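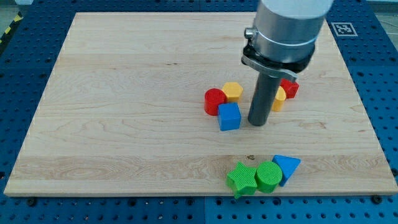
Nallent Livestock Handling Days: your questions

Who are the days for?
Anyone who works with cattle or sheep, whether you own the stock or are paid to look after it. Students on farm courses are welcome too. You don't need your own animals.

What do we do on the day?
The morning is a talk on how cattle see, hear and move, and why they stop at shadows, drains and flapping coats. After lunch we go out to the yards and work a small group through the race and crush.

Where is it held?
At Dramon, on the Linduvmont road. Come in by the second gate, as the first is for lorries only. The yards are a short walk from the car park and the track is rough in places.

How many people can come?
The talk has room for 50. For the yard work we split into smaller groups and take turns.

Can I bring my dog?
No. The cattle at Dramon aren't used to strange dogs. Please don't leave one in the car either.

What should I wear?
Boots with a good sole and clothes you don't mind getting dirty. Clean and disinfect your boots before you leave home and again at the gate – there is a brush and a footbath.

Can children attend?
Those aged 14 and over can, with an adult. They may watch the yard work but not go in with the stock.

Will you look at the plans for my own yard?
Yes, if you send them in by September 2, 2018. A pencil sketch will do, with the gates marked and a note of which way the ground slopes.

Do you cover large herds?
The layout we use suits a herd of about 400. If you run 1,000 head or more, ask for the Bermúdez day, where the yards are bigger.

What if I have to cancel?
Let us know at least 3 days before and we'll move your booking to another date. After that we can't refund the fee, but you can send someone else in your place.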